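# 先用自己的手做一遍:和一位遥操作员谈示教

她在 Fludia 做遥操作员,入职两年。见面约在下午三点,她刚交完上午那一班的记录。坐下之后她先活动了一阵手腕,说这是职业习惯,跟疼不疼没有关系。

Fludia 的示教工作有两种做法。一种是人站在机器旁边,扶着手臂把动作带一遍;另一种是操作员戴上手套,坐在另一处,看着机器头部摄像头传回来的画面,让机器的两只手跟着自己的手走。后一种用的软件在公司内部叫 Ernon,也是她每天打交道最多的东西。

“扶着带,手臂的大方向很好教,”她说,“往前伸多少,抬多高,一下就过去了。手指不行。你没法同时扶住十根手指。所以凡是要用到手指的任务,我们都走遥控。”

她目前负责的一组任务是桌面摆放,内容听上去很简单:把一块蛋糕放到盘子里,把一个水果拿起来,换个位置,再放下。每个任务要求录满 100 条合格的示范,起始位置每条都要换。 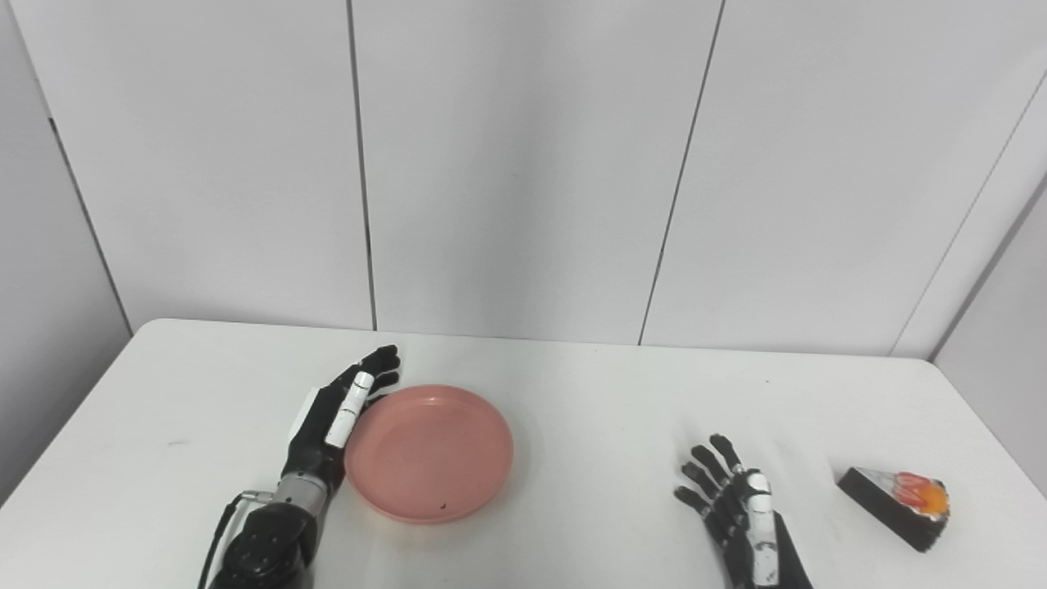 “外面的人听说是放蛋糕,都觉得一天能录完。”她说,一条示范本身不长,时间花在两条之间。物品要重新摆,手要回到起始姿势,手套隔一阵就要重新校准。摆放也有讲究,不能总放在自己顺手的位置。“刚开始我自己摆,后来看记录,发现我每次都把盘子放得差不多远。人会偷懒,自己不知道。现在位置由表格给,表格说放哪儿就放哪儿。”

我问她,用别人的手做自己的动作,最难适应的是什么。

她想了一会儿,说是没有触觉。“你拿东西的时候,大部分判断是手指头做的。碰到了没有,夹紧了没有,滑不滑,眼睛根本不用管。遥控的时候这些全没了,只剩眼睛。我头一个星期老是捏过头,因为感觉不到,就一直往里收。”

后来她学会了看别的东西。物体的边有没有跟着动,影子有没有变窄,指尖关节弯到某个角度以后还往不往里走。她说这些线索写不进操作手册,手册上只有一句“确认接触后再抬起”,怎么确认,各人有各人的办法。

“带新人的时候我会让他先不戴手套,用自己的手把任务做一遍,做慢一点,注意拇指什么时候到位。一般人从来没有注意过自己的拇指。”

拇指是她谈得最多的一个话题。机器手的拇指和人的拇指长度比例不一样,活动范围也不一样,软件会做一次换算,但换算得再好也有偏差。操作员觉得自己的拇指已经对上食指了,机器那边可能还隔着一段。她的办法是把捏的动作拆成两步,先让四根手指到位,停一下,再动拇指。

“停的那一下很要紧。模型学的是全过程,你犹豫,它也学你犹豫。但是停一下和犹豫是两回事,停是每次都停在同一个地方,犹豫是东一下西一下。”

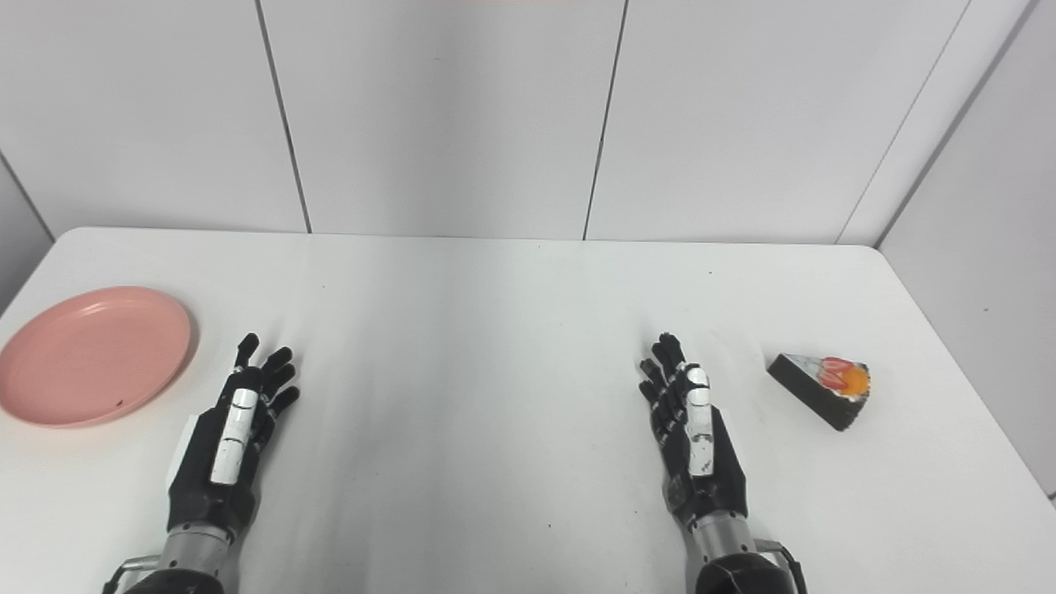

至于起始姿势,他们改过好几次。早先让操作员随意,只要两只手都在桌面范围内就开始录。后来训练的同事反映,开头那一小段动作差别太大,模型经常在刚起步时乱晃。现在每条开始前,手要停稳才按踏板。踏板踩一次开始,再踩一次结束,中间出了问题就长踩作废。

作废的标准,她和训练组争论过。物品掉在桌上,重新捡起来再放好,算不算合格?她起初的习惯是一律作废,训练组却希望留下一部分。“他们说机器将来也会掉东西,掉了以后怎么办,总得有人教它。我觉得有道理,可是也不能故意掉。故意掉的东西,手势是假的,你捡的时候早就知道它会落在哪儿。”

最后的规定是:自然发生的失误,如果操作员当场补救成功,就留下来,单独打标签;补救不成的作废。到 4 月底,这组任务一共录了 2094 条,作废 149 条。她对这个数字没有什么特别的看法,只说刚上手那几天占了作废里的大头。

我问她有没有一眼就能看出来的坏示范。

“有,抢时间的。”她说,“快下班的时候录的,手在回程上走得特别快,放完东西立刻往回抽。单看一条没毛病,东西放到位了。可你把几十条放在一起看,最后那一段全是甩回来的。机器学了以后也甩,盘子离得近,就容易扫到。”

为了这件事,她那一组把连续录制的时间改成每段四十分钟,段与段之间必须离开座位。她自己还加了一条,放下物品以后,在心里数一拍再撤手。

两只手怎么分工,也是要提前定的。有的任务只用到一只手,另一只手在旁边等着。等着的那只手看起来没有事做,她却认为不能不管。“戴着手套,你的左手只要一动,它就动。你打个喷嚏,它也跟着动。所以闲着的手也要有个固定的放法,每条都一样。新人最容易忘的就是这个,眼睛盯着右手,左手慢慢飘起来了,自己不知道。”
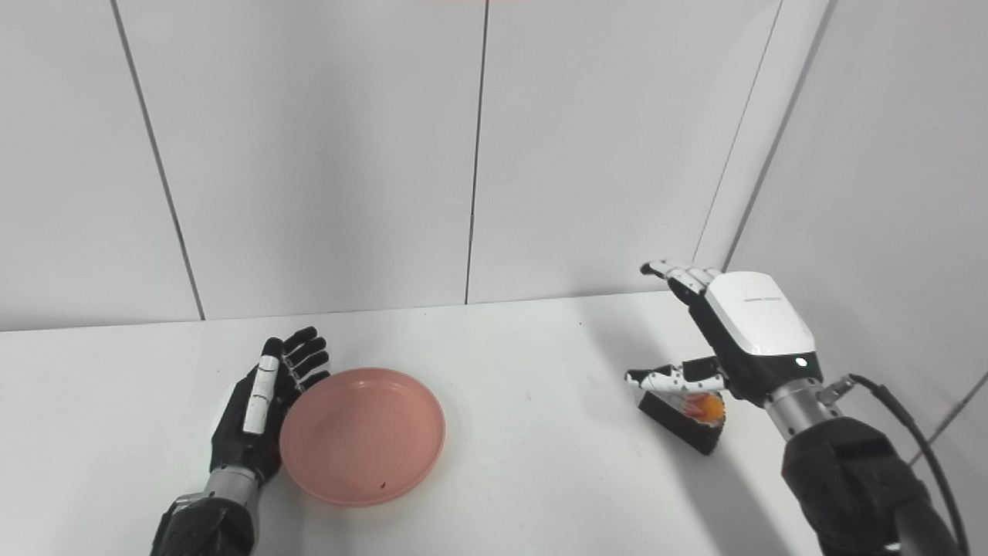
有些物品不好教。她说圆的东西比有棱角的麻烦,手指一侧先碰到,它就往另一侧走;带包装的又比不带包装的麻烦,表面反光,画面里看不准边缘在哪里。遇到这一类,她倾向于从上方靠近,让拇指最后下去,手掌尽量不要挡住摄像头的视线。

“挡视线这件事,刚做的时候想不到。你自己拿东西,手挡住了也无所谓,手知道。可是机器将来要靠这个画面判断,你把东西全挡住了,那一段对它来说就是瞎的。我现在宁可绕一点,也让东西露出来一块。”

训练组给她看过一次模型自己跑的结果。她站在桌边看了半个上午,心情有点复杂。机器在放下东西之前停了一拍,位置和她停的位置一样。“我当时想,这不就是我嘛。接着它又把手腕往外拧了一下,我说这个动作哪儿来的,没必要啊。回去翻自己的记录,还真是我。我每次抬手之前都拧一下,可能是觉得手套的线别着。”

那之后她把手套的线换到了外侧固定,又补录了一批。拧手腕的那些旧记录没有删,训练组认为不影响结果。她觉得有影响,这件事到现在还没有谈拢。

谈到这份工作需要什么样的人,她说招聘时写的是“手眼协调好,有游戏经验者优先”,但就她带过的人来看,打游戏打得好的不一定合适。游戏里的反应是越快越好,遥控示教要的是每一次都差不多。她带过的人里上手最快的一个,以前在裱花间干过几年,手稳,也坐得住,不嫌同一件事做很多遍。

她对设备也有意见。手套偏大,食指那一节总要垫一圈胶带;画面有延迟,平时可以忽略,连续做细动作的时候就觉得手像泡在水里。她提过在指尖上加一点震动反馈,碰到东西时给个提示,强弱不准也没关系。硬件那边答复说下一版手套会试。

“能不能做出来我不知道。有的话,我大概得把现在这套看影子的办法扔掉,重新学。”

下一组任务已经排好了,是叠餐巾。她试过几次,还没有正式开始录。餐巾放在桌上,每一条的起始形状都不可能完全一样,表格也给不出来。她打算先和训练组商量,摊到什么程度算起始,折到哪一步可以踩踏板。

四点半还有一班,她看了一眼时间,起身去领手套。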